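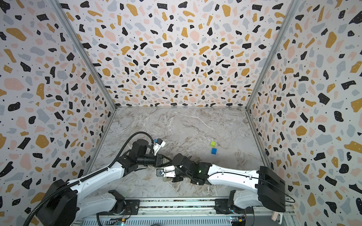 Sonach two-arm bench kit: frequently asked questions

What is in the box?
Two arms with grippers, the base rail they mount on, the corner posts, the wall and floor panels, two power supplies and a printed assembly guide. A set of small coloured cubes is included for first exercises. You will need your own computer.

Is it one product or two?
One. The arms share a rail and are calibrated to each other before they leave us, so we do not sell them singly. If you only want one arm, look at the Halliday, which uses the same gripper.

How long does it take to put together?
Allow an afternoon. The rail goes down first, then the arms, then the posts and panels. Two people should lift the rail once the arms are on it. All the bolts take the hex keys supplied.

Can I choose the wall pattern?
Yes. The flecked pattern in black, mustard, pink and blue-grey on off-white is one option and the marble-look floor goes with any of them. Plain grey and plain white walls cost the same. Spare panels can be ordered at any time.

Can the arms hit each other?
They can. Both grippers reach the middle of the floor, so their working areas overlap. The supplied software has a keep-apart setting, which is on by default and slows both arms when they come close. You can turn it off for handover tasks. Please read chapter 4 of the guide before you do.

How should the cables run?
Leave slack at the wrist. The cable needs enough of a loop for the wrist to turn fully without pulling. Run the arms through the slow test in the guide and watch the loops before working at normal speed.

What can the grippers hold?
Up to 400 g each, with the fingers fully round the object. Very smooth or very thin items are harder. Rubber finger covers are sold separately.

Do I need to know how to program?
Not for the first exercises, which run from a menu. For anything of your own you will need some Python. Yasmine Amrani runs an online beginners' session every April, free to owners.

Is it suitable for schools?
For supervised pupils aged 14 and over, yes. The open front means hands can get in, so an adult should be at the stop button whenever the arms are powered.

What does the warranty cover?
Motors, boards and grippers for 24 months. Panels and finger covers count as wearing parts.

Who do I contact about a fault?
Write to Welington Prado on the support desk with your serial number and a short account of the fault. Please do not open the motor housings first.

Page last updated 12/03/2023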